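Mullness Serving Tray, Gray-Blue: Review After Six Months at Our Table
Posted by Theresia Aigner, Dec 4, 2024
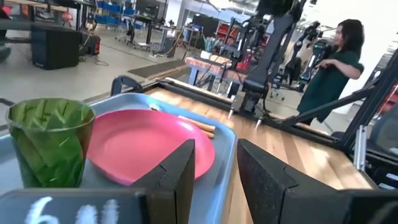 I bought the Mullness tray in June to replace a bamboo one that had split along a handle. It gets used every day for breakfast, most evenings for dinner, and now and then as a place to put mail. I paid full price for it at Wallport and have no connection to the company.

Size first. I wanted a tray that would take a full-size dinner plate and a tall cup side by side without the two touching. Most of the ones I looked at in the store were too narrow for that, or they were wide enough but had a molded cup ring in one corner that only fit a small glass. The Mullness has a plain flat bottom. A large plate sits on it flat, a cup goes next to it, and there is still room for chopsticks or a fork laid beside the plate. I eat a lot of noodles and rice, so that matters more to me than it might to you.

The raised rim runs along the edge and is high enough to stop a spoon or a chopstick from rolling off when I tip the tray a little going through the kitchen door. It also catches small spills. Half a cup of tea went over in August and almost all of it stayed on the tray. The downside of the rim is that crumbs collect in the curve where it meets the bottom, and a quick wipe does not get them. I use an old toothbrush there every couple of weeks.

Color. The listing calls it "slate." I would call it gray-blue. It goes fine with our table, a honey-colored wood, and with the pink plates and green faceted cups we already had. Coffee drips show up less than I expected. Flour and salt show up more.

Grip on the table is only fair. The underside is smooth, and on bare wood the tray slides if you lean on one side. Morena Zanetti, who has the same one in the larger size, put stick-on felt dots under hers, but felt made mine slide even more easily. I switched to clear rubber bumpers from the hardware store and have not had trouble with it since. For the price they should be included.

Cleaning is easy apart from the rim. I wash it by hand in the sink with regular dish soap. The label says top rack only for the dishwasher, and it is too big for the top rack of ours, so I can't say how it holds up to that.

Wear so far: 2 light scratches near the middle from dragging a plate with a rough base, and a dull patch where I once set down a hot pan for a minute. The dull patch was my fault.

I also tried the Crenshaw tray before this one and returned it. It had nicer handles, but it bowed when I carried a full plate and cup on it.

Would I buy it again? Yes, at the same price. If you need something for a lap or a bed, look elsewhere, as it has no legs and is a little wide for an armchair.

Rating: 4 out of 5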